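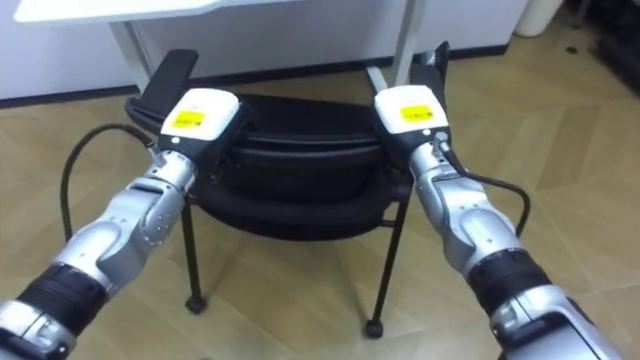

Idmont, 10/09/2018

The chair belonged to Ledley, or it had belonged to Ledley until he left, and the question of who it belonged to now had kept the office of Dedier & Shevchuk busy for most of a month.

Fouad Sfeir wanted it. He had wanted it for four years, quietly, the way other men want boats. His own chair sank. He would sit down at nine at the height of a grown man and by lunch he was typing with his chin. Twice he had written to Mrs. Dedier about it, and both times she had answered that chairs were under review.

"It's just going to sit there," he told Shevchuk at the coffee machine.

"It's a chair," said Shevchuk. "Sitting there is the job."
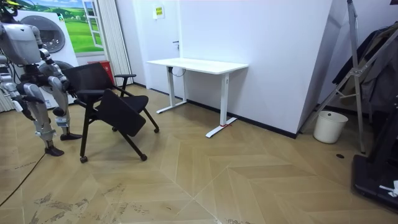
Fouad went down after six, when the building had emptied out and he could covet in peace. Ledley had worked in the back room, by the washing machine, under the big picture of green hills and blue sky, and he used to say he had the best view in Idmont. The chair was there with its seat tipped up like one in a movie theater, and Fouad, who had never known it could do that, felt his heart go. Armrests! Casters! A back a person could lean on and be forgiven. He thought of his twenty-two emails to the furniture supplier, and of the single reply, which had been a survey.

He put a hand on the top of the backrest. He gave it a small push, to see.

It rolled so nicely that he followed it a few steps, just to be polite.

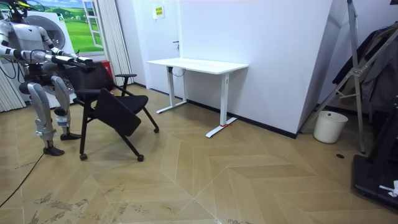 The chair, with the best view in Idmont behind it.

"Going somewhere?" said Mrs. Dedier from the doorway. She had her coat on and a sandwich in one hand.

Fouad said he was checking the wheels. It seemed to him a reasonable thing for an accountant to be doing in the evening.

"And how are they?"

"Good," he said. "Very good wheels."

She looked at the wheels, and then for a while at Fouad, who had not let go – he found that his fingers had opinions of their own.

"Ledley called this morning," she said. "He asked about it."

"About the chair?"

"He said nothing where he is now comes close. He offered me

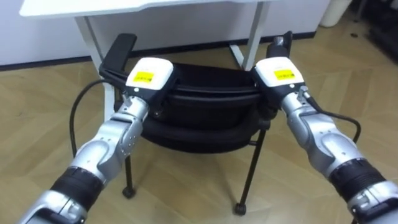
forty dollars, and then he offered me sixty, and I'm afraid I hung up on him." She took a bite of the sandwich and chewed it all the way through. "I've had my eye on it since March."

Fouad looked down at the armrests. Then he asked, as lightly as he could, what was going to happen to hers.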